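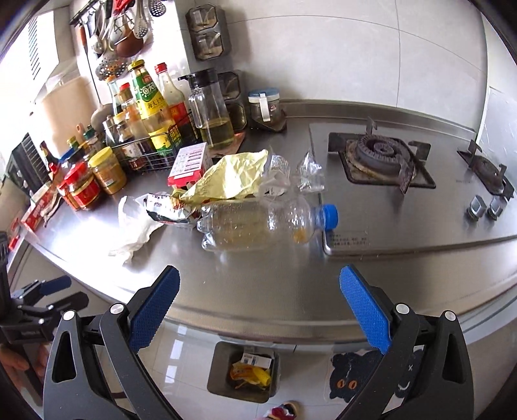
Shared Kitchen, Moges House

The kitchen on the second floor at Moges House is used by 12 of us, and the counter by the stove fills up faster than any other spot in the building. This page goes with the cleanup list that Lerato Kekana keeps on the door. Last updated 2021-07-03.

The counter
Stainless steel, with the gas stove built in on the right. Wrappers, used tissues and plastic bags go in the trash as soon as you finish cooking. Plastic bottles get rinsed, capped and put in the blue bin downstairs.

The condiments
Oil, soy sauce and the other tall bottles stay at the back. The black wire basket is for bottles only – jars go in front of it or to the left. The big bottle with the green and yellow 海天 label is shared, and so is the cooking oil in the glass dispenser. Wipe the dispenser before you put it back.

The stove
Lift the pan supports once a week and wash them in the sink. Check both knobs before you leave the room. Ettore Negri has the spare lighter.

Small packets
Anything without a name on it by the end of the month is thrown out. Crescencio Rivas keeps a marker in the top drawer.

The full kitchen gets emptied and scrubbed again in September. If you can help with the shelves, tell Kai-wen Shih in room 58.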